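The Green That Took a Winter

By Ognjen Perić

The lane down to Noreck is the sort that makes you turn the radio off. It drops between two hedges, crosses a cattle grid, forgets for a while that it is meant to be a road at all, and then brings you out into a yard with a long brick building on one side and a row of very old apple trees on the other. I had been told to look for a blue door. There are three blue doors, all of them slightly different blues, and I knocked on the wrong two first.

Behind the third was Pierina Parisi, with an apron that had once been some colour or other and a kettle already on. She has been making watercolours in this building for most of her working life, first on her own and now with two others, and she talks about paint the way some people talk about bread: with great affection, a good deal of detail and a firm belief that you could do it yourself if you would only slow down a bit. I had come to ask about one paint in particular, a soft grey-green sold as Grgić Green, which has been turning up in sketchbooks all over the place this past year and which I had, I'll admit, been hoarding. We didn't get to it for well over an hour. There was the tea to see to first, and then the apple trees, and then a long and very enjoyable story about a delivery of gum arabic that went to a sweet factory by mistake.

Watercolour is a simple enough thing when you write it down. You need a pigment, which is a dry coloured powder. You need a binder, which is nearly always gum arabic dissolved in water, and a little honey or glycerine so that the paint doesn't dry as hard as a boiled sweet. After that you need patience, and a heavy lump of glass with a flat bottom, called a muller, which you push round and round on a glass slab until the powder and the gum have properly got to know one another.

"People think we're crushing it," Pierina told me, pushing the muller in a slow figure of eight while I held the mugs. "The powder's already fine. What you're doing is wetting it. Every little grain wants its own coat on, and some of them put up a fight."

Earth colours, she says, are the easy-going ones. An ochre will go into the gum in an afternoon. Some of the modern blues float about on top and sulk, and have to be coaxed along with a drop of spirit. And greens made from earth are a law unto themselves: weak, gritty, inclined to turn to jelly if you are heavy-handed with the water, and so gentle in colour that a lot of painters try them once and leave them in the box. The old portrait painters used them under skin, where the faint coolness does something lovely beneath the pinks, but for landscape they have always had a name for being more trouble than they are worth.

Grgić Green is an earth. It is named after the quarry it comes from, a small working on a hillside that Pierina first visited with her friend Živko Stan, who paints hedgerows and very little else and has done for as long as I have known his work. He had been moaning to her for years (his word, and hers too, rather more loudly) that he couldn't buy a green that looked like the underside of a leaf. Everything in the shops was either too blue or too much like a billiard table. He mixed his own from a blue and a brown, as most of us do, and it was never the same from one day to the next.

They brought home two sacks. The first batch was, by every account I heard, dreadful. It dried with a bloom on it like an old plum and it lifted off the paper if you so much as breathed nearby. The second was better and the third was worse again. This went on from the first frosts until the snowdrops were over, and somewhere in the middle of it all Milovan Papadopoulos joined the workshop, fresh from a job in a bakery, and asked why they weren't washing the powder more than once.

So they washed it again. You stir the ground earth into a tall vessel of water, let the heavy grit sink, pour off the cloudy part and leave that to settle somewhere it won't be knocked. Then you do it over, and over again after that, and what you are left with at the end is a skin of silt so fine that it feels like butter between your fingers. It is slow work and it needs a great many containers, and every windowsill at Noreck seems to be in use for one stage of it or another. Milovan likes plain, pale ones, which don't fool the eye when you are judging a colour. Pierina will use anything that holds water, and has been told off for it.
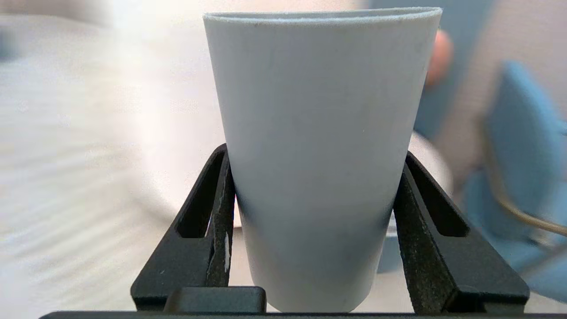 A plain pale cup, with room enough for a good wash of colour.

I had a go at the pouring myself and I was no good at it. There is a moment, just as the cloudy water begins to thin, when you have to stop, and I went past it each time and sent a slide of grit in after the good stuff. Milovan was very kind and said that everyone did that. Pierina was less kind and said that he hadn't.

Once the silt is dry it is ground, mixed with the gum and a spoonful of local honey, and poured into pans in several thin layers, with a wait between each one so that it doesn't crack. A pan of Grgić Green takes a little under a fortnight to fill. The workshop makes batches of 300 when the weather is steady and 100 when it isn't, damp being the great enemy, and last year it sold 3,967 pans of that one colour, which Pierina read out to me from a school exercise book in a voice of some disbelief. Most of them went through Clukier, the little art shop in Sidlow, where Zlatko Ionescu keeps them in a drawer under the till and will lend you a brush to try one if you ask.

I did ask, on my way home. Zlatko cleared a corner of the counter, found me a scrap of rough paper and a pan with the wrapper off, and went away to serve a lady who wanted to know about canvas. It is a lovely, odd thing to use. The first stroke goes down so pale that you think you must have forgotten to load the brush. Then, as the water moves off, the colour gathers in the dips of the paper and you get a fine mottling, cool in one place and almost straw-coloured in another, and there is the back of the leaf after all. It won't go dark however much you pile on. If you want depth you must bring in something else, and Zlatko suggests a touch of burnt umber, or indigo if you are painting towards evening. It sits happily beside both without taking over.

A few words for anyone thinking of buying a pan. Wet it a minute or two before you need it, with a drop of clean water left standing on top, and use a soft brush, because a stiff one digs trenches. It shows its grain best on a rough or cold-pressed sheet. On very smooth paper it can look rather thin and sad. It lifts easily, even now, so put it down early and leave it be, or else keep it for the last layer and work with a light hand. And do let the pan dry out fully before you shut the lid of your box! The honey is real honey and will grow a fur coat if you give it the chance.

Živko, you will be wondering, is still painting hedgerows. I went to see him in June, when the cow parsley was up past the windows of his shed, and found him with a board on his knees and a pan of the green worn down to a ring around the edges. I asked whether it was what he had wanted all along. He looked at it for quite some time, and then out at the hedge, and said that it was very close, but that he and Pierina had been talking about a brown.

The brown, I can report, is at the washing stage. Pierina wouldn't let me take any home, though she did let me see it, a dense, foxy colour with a hint of violet when the sun comes through the jar. Milovan thinks it will be ready by spring. Pierina says he is an optimist and that he should have stayed in the bakery.

Grgić Green is sold in half pans and full pans at Clukier, Sidlow. The workshop at Noreck opens its doors to visitors on 8/16/25, from ten until the cake runs out. Park by the apple trees, and knock at the third blue door.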